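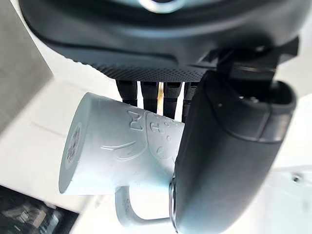 Wrist camera view of a mug held on its side, with the handle pointing down. The large finger is at right.

Guadalupe Nava and Deok-su Do have spent most of the year on a narrow question: how early in a grasp can a policy tell that the hold will fail? Their report, released by the manipulation group at Ratdale on 2026-10-01, covers 2,099 grasps of household objects and uses wrist camera images as the only visual input.

Nava wrote the labeling protocol. She describes it as the part of the project that took longest to settle.

"We started with success and failure as the two labels, and the model learned very little from them," she said. "A mug that drops during the lift and a mug that rotates in the hand are both failures, but the images before them look different. In June we split failure into drop, rotation and creep, and relabeled everything."

Creep, in the report, means a slow displacement of the object relative to the fingers without loss of contact. It is the hardest of the three to label by eye. Annotators compared frames at closure and at the end of the hold, and marked creep only when a surface feature had moved relative to a fingertip. Embossed objects helped.

"On a plain white cylinder you have almost nothing to track," Do said. "Raised decoration gives you shading edges. We kept relief-pattern mugs in the set for that reason, and we report them separately so that the numbers for plain objects are not flattered."

The predictor takes a stack of 12 frames ending shortly after closure. Do tested shorter stacks and found that drop prediction hardly changed, while creep prediction fell to near chance. Longer stacks gave no improvement and delayed the decision.

Mugs make up 560 of the grasps. Asked why the share is so large, Nava pointed to the handle. With the mug on its side, the handle can sit under the body, against a finger or clear of both, and each case loads the contact differently. Handle position was the strongest single correlate of rotation failures in the data.

"If the handle is hanging, its mass is off the axis and the mug wants to settle that way anyway," she said. "If it starts out to the side, you have a torque the fingers must resist. We expected an effect. We did not expect it to outweigh grip force."

Occlusion is the main limit of the method. From the wrist, a finger can cover the rim and part of the handle at the moment when those regions matter. Do tried filling in the hidden area with a shape model built on the open-source Dutden library and dropped it after some 30 trials.

"It filled in a plausible handle in the wrong place," he said. "The classifier then trusted it. Masking the finger and leaving the region blank was better."

Bright backgrounds are a second limit. Exposure was fixed for the whole collection, and white objects on overexposed surfaces lost their outlines in part of the data. Those grasps remain in the test set. Nava would use a bracketed exposure if she collected again.

The next round will add tactile data from a sensor supplied by Comeck. Do wants to know whether touch replaces the later frames in the stack or only confirms them. The labels will stay as they are.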